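Le bras droit nous a fait une frayeur

Bon, je vous avais promis des nouvelles du banc à deux bras de Fikham, et j'aurais préféré qu'elles soient meilleures. En décembre, pendant un essai de rangement sur la table, le bras droit a cessé de répondre en plein mouvement. Pas d'alarme, pas de voyant, rien - il est resté figé 18 secondes, puis il est reparti tout seul vers sa dernière consigne. Meriem Kettani avait la main à deux doigts de l'assiette. Elle l'a retirée à temps, mais je vous assure qu'on a tous blêmi !

Usman Awan a épluché les journaux et il penche pour un faux contact dans le câble du poignet : 4 coupures dans la même matinée, toutes bras tendu. Le vrai souci est ailleurs, à mon avis. Après une coupure, le logiciel Passide relançait le mouvement sans rien demander à personne, et ça, on l'avait laissé passer depuis l'été.

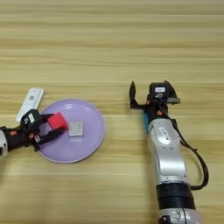
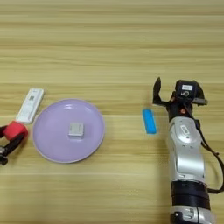
Nos deux bras et l'assiette mauve, sur la table du banc.

Depuis, toute perte de liaison de plus de 200 millisecondes coupe les moteurs, et il faut réarmer à la main (c'est pénible, on râle, tant pis). Les câbles neufs sont commandés chez Brarker. En attendant, on ne met plus les mains sur la table tant que les bras sont sous tension, même « juste pour replacer un cube ». Si vous avez le même montage chez vous, écrivez-moi, je vous enverrai les réglages d'Usman.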